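4.2 Table clearing

We ran the Grirmont policy on the table-clearing chore for 900 simulated trials. Earlier reports call this chore close to solved. We doubt it, as those tests used one object at a time.
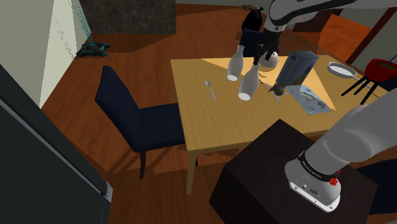

Figure 5. Simulated table clearing, with the gripper at the neck of a bottle and other items close by.

Skokberg replied that crowding matters less than grip force, and that a slower arm would cope. Our logs give that view little support. Slowing the arm changed the labour time and left the error rate where it was.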